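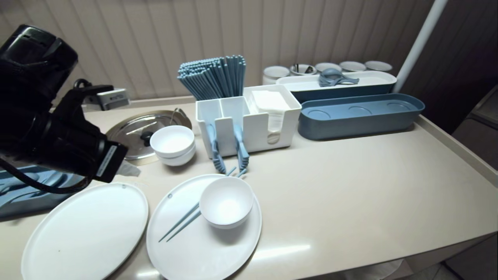 2 min read

Starting the Parus arm at the tableware counter

I used to lay out every plate myself, so I get it if this feels odd. Now I mostly set up and restock!

1. Press Start and let the arm home itself.
2. Pick layout 6 on the panel.
3. Top up chopsticks and napkins in the caddy.

Note: I still check the bowls by eye. Thenmozhi Achari does too.

Caution: hit Pause before you reach in, even for a napkin.

Related
Cleaning the gripper
Shift handover with the arm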